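Lilcombe Greaseproof Tray Liners, Flat Pack of 1,000

Print this page | E-mail to a colleague

Every paper supplier claims its liner stops grease. We've stocked enough of them at our Saltville counter to doubt the word "stops." Lilcombe slows grease down, and for a burger eaten on the spot that will do. Leave a basket of wings on it through a long lunch and you'll be wiping the tray anyway.
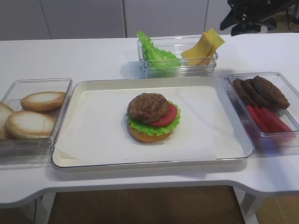

White liner on a rimmed tray, bun to patty.

The sheets are plain white, uncoated on the back, and cut for large rectangular trays. The maker calls them "universal fit." We don't. Measure the flat part of your tray before you order, and if you run the Erico cafeteria size, buy the next cut down -- the standard sheet rides up at the corners.

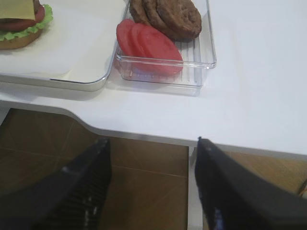 Grease resistance is rated by the mill, and we take mill ratings with some salt. Cheese is the better test. A square slice like the pale yellow one on this burger will glue itself to cheap paper if it slides off the stack warm, and then the paper tears when you pull. Lilcombe tore less than the Chaturvedi sheet we used to carry, though it did tear.

Also sold in cases of 2,000. Sample packs of 100 ship Wednesday. Opened packs can't be returned. "Compostable" is the mill's claim -- ask your hauler first.

Shares: 4 | Comments (2)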